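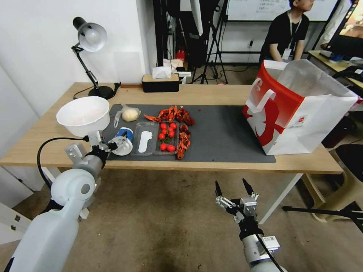
4 min read

Speaker notes: Bench layout for a mixed-ingredient prep station
Frøydis Boström, Brastwood
Version of 11/09/2018

Opening (keep short)

Name, employer, thanks to the hosts. The talk covers layout only. Recipes, purchasing and food safety certification are handled in other sessions and questions on those should go to the people giving them.

The photo stays up for the whole first part. Point once to the mat and once to the tray, then leave it alone.

1. The mat as the working area

Dark gray mat on a blond wood table. The mat defines the working area; the bare wood at the front is for wrists and forearms. Two practical effects. Light items such as dough and white plastic stand out against the gray. Small debris does too: there are red fragments on the mat beside the crawfish, and on a patterned surface they would be missed at wipe-down.

Most of the right-hand part is kept clear. People who see this layout for the first time want to fill it. Landing space has to exist before the work begins, otherwise the first finished item goes on top of something unfinished. At Brastwood we reserve 300 mm of mat width and treat it as occupied.

Pause here. Someone usually asks about left-handed staff. Answer: mirror the whole layout, lamp included. Do not mirror half of it.

2. Crawfish

Cooked, red, laid straight on the mat in a pile toward the back, with a second line running down the right side of the tray. Shell, legs and antennae tangle. Pulling one from the middle of a pile brings its neighbors along, so work from the edge of the pile inward.

The line beside the tray is the part I would defend. A pile is storage and a line is a queue. Items in a line can be picked up singly with less untangling, and the person at the bench can see how much is left without stopping.

Objection from the June session: why not a bowl? A bowl is correct for transport. At the bench it hides the lower layers and the antennae catch on the rim. We tried the Truvar deep bowl and went back to the mat after 4 shifts.

Mention the mat has to be washed after every use in this arrangement. Do not go into detergents.

3. The two-compartment tray

Clear plastic, two rectangular compartments. Cherry tomatoes on the right, still with a few stems and green leaves among them. Flat white utensil on the left.

Points to make:

– Clear walls mean the contents can be checked from the side as well as from the top.
– The utensil has a compartment of its own. A utensil set down on the mat gets pushed around.
– Stems are left on until use. We pull them over the landing space, never over the tray.

If there is time: the divider height question. A low divider lets round items cross over. Azevedo supplied two heights for our trial and we kept the taller one. Skip if running late.

4. Dough, bowl, cup

Dough is a pale yellowish ball in a clear plastic bag. Keep it bagged until needed; the surface skins over quickly under a lamp. The loose end of the bag trails to the left, toward the large white bowl, and that is the direction I want it unwrapped. Bag end toward the bowl, dough lifted out, bag discarded. One movement.

The bowl is wide-rimmed, so the dough can go in without aiming. It sits near the left edge of the mat and is the last thing placed.

The small white cup with the blue band is close to the front. Small vessels go at the front, large ones behind, with the usual exception for anything hot. A small cup behind a wide bowl will be knocked over by a sleeve sooner or later.

5. Lamp

Jointed arm, white dome shade, round black base, far left. Shade angled down. Two remarks.

The base stands on the table and takes up room. A clamp fixing would free that space, though on a rounded front edge it has to go at the back or side.

The power cord runs across the back of the table. This is the right route, behind everything that gets picked up. Tape it down. I set the shade so the light falls at less than 90 degrees to the mat, which cuts glare off clear plastic. Bags and trays are the worst for this.

6. Changeover

Order of clearing, to be read aloud slowly:

Crawfish first, then tray, then cup, then bowl. Dough should be gone by this point. Mat last, folded inward so fragments stay in it. Wipe the wood underneath even if it looks clean.

The printed Wodedier checklist has 13 lines for this. Ours fits on a card and is taped to the wall above the bench. Hold up the card.

Questions

Likely ones: cost of mats, tray sources, whether the same layout holds for shrimp (yes, with a shorter line). Layout drawings are on the side table by the door.

Shares: 13 | Comments: 4

Related
Drying racks and where to put them
Bench lighting for small kitchens
Azevedo divided trays: notes from a trial
Storing dough between shifts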